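Picking a gripper for small knobs: a talk with Antonina Demchenko

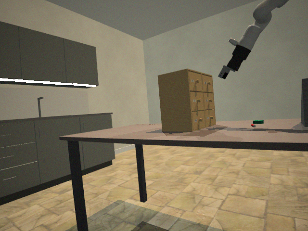

What was being compared? Two grippers and two controllers, all tried on the same arm model in simulation, with drawer opening as the main task.

Antonina Demchenko ran the comparison at Rallico over most of February. The grippers were the Dollik, a parallel-jaw design, and the Hauksdóttir, which has longer fingers and a softer pad. The controllers were the one Rallico already used and a newer one from Jultel.

"We started with drawers because our customers keep asking for them," she says. "A small knob is hard. You get very little surface to hold, and if the wrist is off by a few degrees the fingers slide over the front."

Each of the 4 pairings got 2,000 attempts, with the cabinet turned to a different angle every time. Demchenko says the angle mattered more than she had planned for. When the drawer fronts faced away from the arm's base, the elbow ended up high and the wrist had to fold back on itself. The older controller often stopped there and reported a joint limit.

"The Jultel controller found a way around in most of those cases – slower, but it got there," she says. "On the easy angles I couldn't tell the two apart."

The grippers were closer. The Dollik held better once it had the knob. The Hauksdóttir was more forgiving on the approach, but its fingertips bumped the neighboring drawer in 151 attempts, mostly on the lowest row.

She is careful about how far to take the numbers. Friction in the simulator is a setting, and she changed it twice before she was satisfied. The first 800 attempts were thrown out and run again after she found the drawers were sliding too freely.

"I wouldn't buy hardware on this alone," she says. "I would use it to decide what to borrow."

Rallico has asked for a loan of the Dollik and will pair it with the Jultel controller on a real bench. Demchenko wants to begin with the bottom drawers.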